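News > Community > Larkwood

Larkwood block library opens its tables to families

2023-02-16

The block library in Larkwood has opened its new table room to families, after a winter in which the boxes could only be borrowed and taken home. Parents and children can now sit down, choose a box from the shelf and build for as long as they like until closing time.

The library was started in October by Ayodele Onyeka, a former primary school teacher who moved to the town from the coast. She began with the blocks from her own classroom, and after that the neighbors brought what they had in their attics and garages. The collection has now 2,501 blocks, all of them washed, sorted by color and put in boxes with a number on the lid.

"Many families have one small set at home, and with one small set you can make a tower and then you are finished," said Onyeka. "When you have a full box, a child starts to think about a street, a bridge, a whole town. It is a different kind of play."

The room is on the ground floor of the old Danton shoe store, near the bus stop on Garnis Street. The front part still has the long counter, where the boxes are given out and returned. In the back part are the building tables. Onyeka did not want plastic covers on them — she says that blocks stand better on a plain top, and the sound is nicer also.

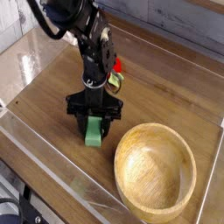
Can a family still borrow blocks to use at home? Every family with a card may take one box at a time and keep it for 3 weeks, the same as before.

The card is free for people who live in Larkwood. Families from other towns can use the tables too, but for the moment they cannot take boxes home. Onyeka said this rule will be looked at again when there are more boxes ready.

The most popular box this winter was the one called Ojo, which is named after the street where its first owner grew up. It holds long and short pieces in light colors and it was almost never on the shelf. A second box of the same type has been prepared for the table room only, so that children who come in the afternoon will find it there.

The money for the repairs came from a sale of used books and toys, which brought in $1,149. Of this, $1,000 went to the new floor and the lighting in the back part. The rest was spent on shelves, and on lids for the boxes which had arrived without one.

On the opening afternoon the longest discussion was about the rules for unfinished buildings. Several children asked if they could leave their work on the table and continue the next day. For now the answer is that everything goes back in the box before closing, but a drawing of the building can be left on the wall beside the counter. Onyeka is thinking to keep one table free of this rule during school vacations.

She is also asking for more blocks, above all rectangular ones in plain colors. Sets may be incomplete, but pieces with broken corners cannot be used. They can be handed in at the counter in any bag or box, with the name of the giver if he or she wants it written on the lid.

The table room is open from two in the afternoon until six on school days. Children under seven should come with an adult. The counter closes half an hour earlier than the room, so families who want to borrow a box should ask for it before they sit down to build.

3 comments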